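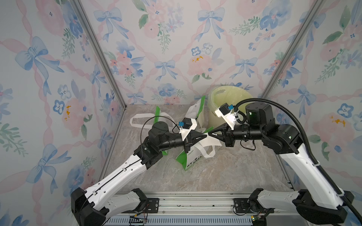 Light switches fall off the hub every night and come back by breakfast

Prikavo Community Help > Smart Home > Hubs and Switches

Posted by slowdimmer, 8 July 2021

I have a Stoser hub and 14 Gourlay wall switches, the kind with the little blue light at the bottom. Everything worked for most of a year. I would like that on the record before someone asks whether I have tried reading the manual.

In June I finally moved the hub off the dining room sideboard, where it had been sitting next to the fruit bowl and blinking at guests. It now lives on a shelf in the hall closet with the router. I ran a network cable to it, closed the door, and felt like a person who has their life in order.

Since then, some time after we go to bed, a bunch of the switches stop responding. The app says "Device unreachable." The upstairs hall light, which is supposed to come on dim if anyone walks by, does nothing, and I have found the laundry basket with my foot twice. By breakfast nearly everything is back and the app acts like we never had this conversation. The worst ones are the two in the back bedroom and the one on the landing. The kitchen has never dropped once, and the kitchen is where I would least mind it.

What I have tried so far:

Restarting the hub.
Restarting the router.
Restarting both in the order the Stoser phone support person told me to, and then in the opposite order, which a different Stoser phone support person told me to.
Removing and re-adding the landing switch. It took four tries to pair and was gone again that same night.
Updating the hub. It said it was already up to date.

The house is about 2,000 square feet, two floors, built before anybody in Jostton owned a level. The walls are plaster in the old part and drywall in the back. The switches still work by hand, so I know they have power. I am not asking for a new system. I have been told by my family that there will not be a new system.

Is it the closet? And if it's the closet, why is it fine all day?

Edited to add: the switches use the hub's own radio, not Wi-Fi. I had to look that up.

gadgetbasement

It's interference. Change the channel on your router and it'll be fine. I had the same thing and changed mine to 11 and never looked back. Also those switches are kind of junk, I replaced all of mine.

 slowdimmer replied:
 Thank you. Did changing the channel fix it, or did replacing all the switches fix it?

 gadgetbasement replied:
 Both were the same weekend

thirdreset

Yes, it's the closet. The reason it's fine all day is the more interesting part, so bear with me, and go make a coffee if you're the kind of person who scrolls.

Your switches don't all talk straight to the hub. They form a mesh, so the back bedroom passes its message to the landing, the landing passes it to something downstairs, and that one passes it to the hub. Each switch keeps a short list of neighbors it likes. When your hub was on the sideboard, every one of those lists got built around the sideboard. Then you picked up the thing they were all pointing at and put it in a closet. The switches were not consulted.

In theory the mesh sorts itself out. In practice it sorts itself out the way my relatives sort out who is driving: eventually, and with somebody left standing in the yard. The near switches found the hub again within minutes. The far ones are hanging on by a route that barely works.

So why at night? My bet is that you have something plugged in that helps pass messages during the day, and it gets switched off at bedtime. Look for a smart plug on a lamp. If somebody turns that lamp off at a power strip, or pulls the plug, or it's on an outlet that's controlled by a wall switch, then your relay goes to bed when you do. In the morning somebody turns it back on and the whole upstairs is miraculously healed. I chased this for a whole winter, and in my house it was a plug behind the television, on a strip that my spouse turns off every night to save electricity. We have since discussed it.

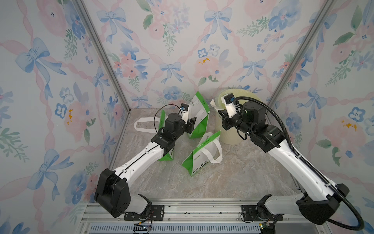
The second suspect is your router. A lot of them run updates and backups overnight, and if it's sitting right against the hub on that shelf it can drown the poor thing out. Routers and hubs are both radios, and putting them side by side is like seating two people who are both on the phone at the same table. You want three feet between them at the very least. A closet shelf is usually not three feet of anything.

Do it in this order:

1. Tonight, before bed, walk around and write down anything smart that's plugged into an outlet, and whether it's still on when the house goes dark. Don't fix anything yet.

2. Tomorrow, put the hub back on the sideboard. I know. Use a longer cable if you have to and run it along the baseboard for now. Leave the router in the closet.

3. Turn the hub off for twenty minutes and then turn it on. This makes the switches admit that their old routes are gone. A quick restart doesn't do it, and it's the only kind that phone support seems to know.

4. Leave it alone for a full day and night. The app has a button called "Repair network." Press it once, in the morning, and then put the phone down. People press it six times in a row and each press starts the whole thing over.

5. If you had to re-add a switch, do it where the switch is. Don't carry the hub over to it to make pairing easier. You'll teach it a neighbor that is about to leave.

If everything holds for three nights on the sideboard, you've got your answer, and after that it's only a matter of finding the hub a place that isn't next to the fruit. On top of a bookcase is good. Halfway up the stairs is better, if you have an outlet there and nobody in the family has opinions.

You can also buy the Stoser plug-in repeater. It was $85 when I got mine, and for that money it does precisely what a cheap smart plug does, in a nicer box. One smart plug on the landing, left on permanently, with tape over the button, will do the same job.

 slowdimmer replied:
 There is a smart plug on the lamp in the den. It is on a power strip. The power strip has a foot switch. I have lived with this foot switch for a year and it never crossed my mind. I'll report back.

 thirdreset replied:
 There is always a foot switch.

 slowdimmer replied:
 Three nights, hub on the sideboard, strip left on. The back bedroom is perfect. The landing dropped once, around two in the morning, and came back by itself. I would call that 85 percent of a marriage saved.

 thirdreset replied:
 Tape and a plug on the landing. You're nearly there.

plasterandlath

I agree with nearly all of the above, but the landing one still dropping makes me want to talk about your walls, because the first answer never asked and the second was busy with the foot switch.

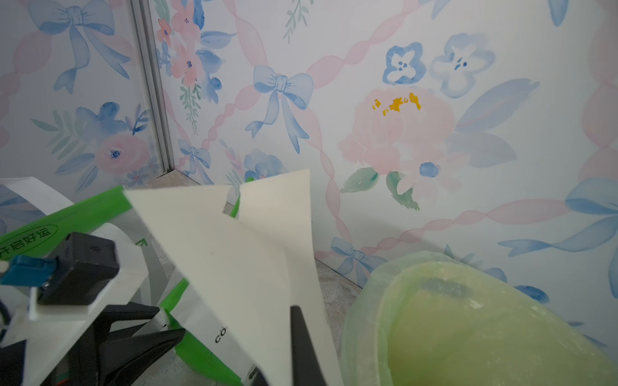 Old plaster is often held up by metal mesh, and metal mesh is the thing a small radio hates most. If your closet backs onto one of those walls, you've put the hub in something like a cage with coats in it. You can't tell by looking, so try a strong magnet on a string and see if it tugs all over the wall or only at the nails. What you can see from inside the room matters a lot less. Pale flowery wallpaper with pink ribbons crossing all over it and blue bows in between, meeting in the corner at a narrow metallic strip? The ordinary paper is nothing to worry about, and a thin strip like that is a sliver compared with a whole wall of mesh, so don't go peeling or prying. The exception is shiny foil paper from years ago, which does block things, and which you'd know about already from the headaches.

Other things that get in the way, from my own house: a big mirror on the closet door, the back of the refrigerator, a water heater, an aquarium (water is terrible for this), and the metal box the switch itself is mounted in. You can't do much about the last one, but if the landing switch is in an old metal box and has a metal cover plate on top, swap the plate for plastic. It costs next to nothing. Turn the breaker off first, even for a cover plate. I'm aware that nobody does.

Stairs are a good path, by the way. It's a large hole in the floor with no plaster in it. If you can stand at the hub and see even part of the staircase, you're in decent shape.

One disagreement with thirdreset: I wouldn't use a cheap smart plug as the repeater unless you check that it's the same kind of radio. Half of them are Wi-Fi only and won't pass along anything for anyone. Look for the same little logo that's on the Gourlay box. If the box is gone, it's printed on the metal tab behind the cover plate, in letters designed for ants.

And ignore the battery sensors while you're hunting. They don't relay messages for the others. The motion sensor in your upstairs hall is only ever a passenger, and if its battery is low it'll look like the same fault. Mine read 100 percent in the app right up to the afternoon it died.

 slowdimmer replied:
 Magnet sticks to the closet wall everywhere. Everywhere. I pulled it off and it went right back on.

 plasterandlath replied:
 Well, you've got a very safe coat closet.

 slowdimmer replied:
 Right kind of plug is now on the landing, taped. Plastic cover plate is on too. No drops since, and the hub is on top of the bookcase by the stairs. The router has the closet to itself. The kitchen light went off on its own yesterday while I was cooking, but I think that one was the kids.

 gadgetbasement replied:
 Did you try channel 11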